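Teaching Materials > Robotics > Course Notes

Unit 8: Showing a robot what to do

These notes go with the September lab sessions. Read them before you touch the controllers, and bring your objections.

The pitch

You have all heard the pitch by now. Programming a robot is slow and takes an expert, so let an ordinary person show it the job a few times and have the software learn the rest. Every vendor brochure I have been handed in the past few years says some version of this. Parts of it hold up. The phrase "a few times" mostly doesn't, and "the rest" is doing a lot of work in that sentence.

Two ways of showing

The first is by hand. You grab the arm, the motors go slack enough to let you move it, and you walk it through the motion while it records its own joint positions. The old name for this is lead-through teaching, and painters and welders were doing it long before anybody called it learning. The newer papers say kinesthetic teaching. You feel the weight of the arm and the contact with the object directly, and that is a real advantage. The trouble is that your body is in the way. If the robot has a camera, the recording is full of your elbows, and they won't be there when it runs alone. Moving two arms at once this way is close to hopeless for one person.

The second is by remote control, or teleoperation. You stand off to the side and drive the arms with a pair of smaller matching arms, hand controllers, or a headset. The camera sees only what it will see later. You can run two arms, one per hand. What you lose is touch. Most cheap rigs send nothing back to your fingers, so you judge grip by eye, and people squeeze far too hard. Our Fustix controllers are of this kind. The manual says an operator is fluent in an afternoon. I have yet to meet that operator.

What gets recorded

At each time step the system stores the camera pictures, the joint positions, and the command the operator gave. One run from start to finish is called an episode or a demonstration. The learner is then trained to produce the operator's command from the pictures and positions. That's the whole idea of behavior cloning, and it is worth saying plainly because the marketing makes it sound grander. The robot has no notion of what the task is for. If you always pause before closing the gripper because you are checking your depth, it will learn to pause too, and it will pause when there's nothing to check.

Small errors also add up. The robot drifts a little off the path you showed, sees a view you never showed it, guesses, and drifts further. You can patch this by recording recoveries on purpose – start from a bad position and fix it – but hardly anyone does enough of them. Recoveries are dull to collect and they make your demo video look clumsy.

How many is a few

The Baumgartner exercise in your packet uses 500 demonstrations of a single tidying task. Last year's class trained on the full set and again on 315 of them, chosen at random. The smaller set did nearly as well on object positions it had seen and fell apart on ones it hadn't. Then we moved the lamp, and both fell apart. Draw your own conclusion, but please don't write "more data would fix this" in your report unless you can say which data. The Zarkstead group's answer was to go to 2000, and their write-up never says whether the extra runs covered anything new. I asked. I am still waiting to hear.

Practicing in simulation

You will do the first two sessions in a simulator. It costs nothing to drop things there, and a reset takes one key press. You drive the virtual arms with the same controllers, and the recording format matches the real rig. Household objects are scattered on a floor, and you practice picking, carrying and placing with both grippers.

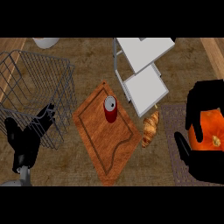
Fig. 1. Two-arm practice in the simulator. The right gripper has the pumpkin; the left is at the wire basket.

Before you start driving, think about what a view like Fig. 1 would and would not teach. Suppose the instruction is to put the pumpkin in the basket. The two are on opposite sides, with a cutting board and an upright red can between them. Does the right arm carry the pumpkin all the way over, or hand it to the left? Both are reasonable. If half the class does one and half does the other, a simple learner may average them and do neither. Settle on a strategy with your partner and write it down before you record.

Look at the basket as well. Thin wire is awkward in simulation. Contact between a gripper finger and a narrow rod is often approximated with some simpler hidden shape, so what feels solid on screen may behave quite differently on the bench. The croissant has a similar problem. A simulated one is commonly a rigid lump, and you can grip it like a brick without penalty. Try that with a real one and you'll have crumbs in the finger pads. Bad habits formed here go straight into your data.

My own view is that simulation is good for training the operator and much less proven for training the robot. The Nallimmont reading argues the opposite. It's a fair paper, well written, and you should notice that every one of its test objects is hard and dry.

For the lab

Record with your partner, swapping driver and watcher. The watcher keeps the log.

Throw nothing away. A failed run gets labeled as failed and stays in the folder. If I see a perfect record I will assume you deleted something.

In your report, state who drove, what strategy you agreed on, and what you varied between runs. Give the success rate on positions you did not train on, and put it ahead of the other one.

Reports go in the course folder by 5 p.m. on the day of your second session. The Fustix controllers go back on the charging shelf, both of them, switched off.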